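From: Benedikt Oltmanns
To: basketry list
Date: October 2022
Subject: Re: Loose rim on an old basket, repair or leave it?

> I have a basket from my aunt where the wrapping of the rim
> has started to move. If I push with the thumb, it slides
> a little. The sides are still good. Should I take the whole
> rim off and make it new, or can I fix only the bad place?
> And which cane do I buy? The shop has so many widths.

Hello Ilse, hello all,

I would not take the whole rim off. I did this once, in March, with a bread basket, and I regretted it. When the rim is gone the ends of the side weaving have no hold, and they open while you are still looking for your scissors. I needed two evenings only to bring them back in order.

What I do now is this. First I wash the basket with lukewarm water and a soft brush, and I let it stand under a damp towel overnight. The old cane becomes a bit flexible again. Then I push the loose turns back together with a flat bone tool (a spoon handle is also fine) and look how big the gap is. If the gap is short, I put in one new piece, with both ends hidden under the neighboring turns. A little wood glue on the ends, a clothespin, and wait.

For the width, please measure the old strand with a caliper and do not trust the eye. I ordered from Vanden two times by eye and both times it was too thin. Droline sells small bundles, that is enough for a repair. A coil of 320 grams from Prandow will last you for years, and it becomes brittle if you store it near a heater.

About the color: new cane is very pale. You can stain it with strong tea, but I prefer to wait. After one or two summers by the window the difference is small.

I attach a close photo of a twisted rim, because you asked how the binding under it should look. Please compare the row directly below the rim with yours.
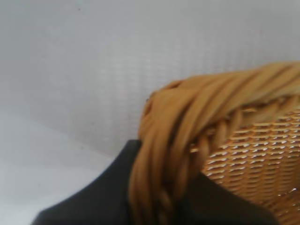 Twisted cane rim, with the darker braided row where it meets the side

If this row is whole on your basket, you have only a small job. If it is broken in several places, write again, then we must talk about lashing – that is a longer mail.

One question back to the list: does somebody still have the Bauerfeind booklet on borders? My copy ends at page 47, the rest is lost.

Kind regards from the north,
Benedikt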